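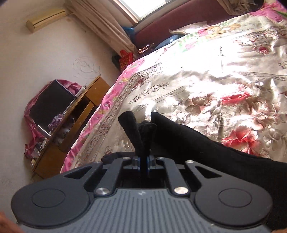 Chapter 7
Who Teaches the Machine?

Work and Technology > Service Jobs > Course Readings

A dark sock-sized piece of cloth on a flowered bedspread takes a person a second or two to pick up. Picking it up with a hand-held gripper takes longer. The worker has to line up the jaws, close them on the cloth, lift, and carry it without letting it drag. Then the worker does it again, with another piece of cloth or in another room. This is paid work, and it is the kind of work this chapter is about.

Most accounts of automation begin on the day the machine arrives. We begin earlier, while the job is still being done by people but is already being done in an odd way for the machine's sake. At this stage nothing has been automated. Someone's hours have changed all the same, along with the pay sheet and the words managers use for what a good shift looks like. Students who skip this stage tend to accept the story told later, in which a robot "learned" to tidy a room as if it had gone off and studied by itself.

7.1 The Kalden case

Kalden is a housekeeping contractor. Its crews clean furnished apartments and private homes, change beds, and collect laundry for a plant in the town of Manole. In June the company signed an agreement with Jiseck, a supplier of robot equipment, under which some of the cleaning staff would spend part of their shifts handling clothes and bedding with a gripper held in the hand. The recordings would be used to train a machine to do the same tasks. A scheduling program called Prolport, already in use for the cleaning rounds, was extended to assign and check the recordings.

The announcement to staff used the word "partnership" four times on one page. It said the project would "free our people from repetitive work." Readers should hold that sentence up against what happened next, which was that 49 housekeepers were asked to pick up clothing, put it down, and pick it up again.

There is nothing silly about the method. A machine meant to work in homes has to cope with soft things that never lie the same way twice, on beds with busy patterns, in bright sun and in shadow. Dark cloth on a plain test table is a much easier problem. If you want records of real bedrooms, you need people who are let into them, and Kalden's crews were. Our doubts lie elsewhere: in what the company said the work was, how it was counted, and who was expected to absorb the trouble.

7.2 What counts as a unit of work

Before the project, a Kalden housekeeper was paid by the hour and judged by the room. A supervisor looked in, or the client did, and the room was either in good order or it wasn't. The standard was loose but everyone understood it.

Recording work brought in a different unit, the accepted clip. In the first full month the crews turned in 3,708 clips, and Prolport rejected 1,252 of them. That is about one in three. The reasons came back as short codes. A hand had slipped, the cloth had left the view, the grip had closed too soon. Housekeepers were paid their normal hourly rate while recording, as the company likes to point out, but the bonus was tied to accepted clips, and a rejected clip earned nothing toward it.

Thongchai Boonyarit had been a crew lead for most of his time at Kalden. His account, given to one of the authors, is worth quoting at some length:

"With a bed, I can see when it's wrong and I fix it. With the clips, I send it in and two days later it says no. By then I don't remember which sock. They tell me to slow down, then they tell me the count is low. I asked who decides, and they said the system decides. Somebody wrote the system. I wanted to talk to that person."

He never did get that meeting. His question was passed to Jiseck, which said acceptance rules were set by the customer. Kalden said they were set by the supplier. Each firm may have believed its own answer. For the crews the result was the same, a standard with no address.

7.3 Skill, and where it goes

Older writing on automation often speaks of "deskilling," the breaking up of a craft into steps so small that anyone can be hired to do them. The Kalden case fits this idea only in part. Working a gripper well is a skill, and the housekeepers got better at it. They learned to come in low over a bedspread so as to take the garment without a fold of the cover. They learned which fabrics bunch up in the jaws. Several of them taught the others, during breaks, with no extra pay and no mention of it in the project reports.

So skill was being made. The harder question is where it ended up. A housekeeper who learns to fold a fitted sheet can take that with her to the next employer. It is hard to think of many employers who would pay more for a person who can lift a sock with a pair of padded jaws. The recording, on the other hand, keeps its use for whoever holds it. Kalden's agreement with Jiseck covered ownership of the clips in detail. It said nothing about the people who made them, beyond a line stating that staff would be "suitably briefed."

We should be fair to the other side. Some crew members liked the change. Recording is lighter on the back than turning mattresses, and one housekeeper with a bad shoulder asked for more of it. A sceptical reader can accept this and still notice that lighter duty could have been offered to her at any point in the past, with no robot involved.

7.4 The claim about time

Kalden's yearly report credits the project with over 467 hours "returned to staff." The figure deserves a close look, as it has already been repeated in trade talks. No machine had been placed in a home when the report came out. The hours were worked out by taking the time a finished robot might save and applying it to the rounds already on the books. They are a forecast written in the past tense.

Meanwhile the cleaning still had to be done. On recording days the rooms were shared among those not recording, and the length of the round stayed as it was in Prolport. When crews raised this, they were told it was a short-term effect. That may turn out to be right. We have found no record that anyone at the company tried to measure it - the time lost was never entered anywhere, so there was nothing to set against the time said to be gained.

Terms used in this chapter

Accepted clip: a recording that passes the buyer's checks and counts toward a bonus.

Demonstration work: paid handling of objects by a person, recorded so that a machine can be trained on it.

Standard with no address: a rule that affects a worker's pay or rating and that no person in the chain will own.

Before you read on

Think of a task you do at home with your hands and rarely notice. Write down how you would want it judged if your pay depended on it, and who you would want to be able to argue with. Keep the note. Section 7.5 returns to the Kalden crews at the point where they put the same request in writing.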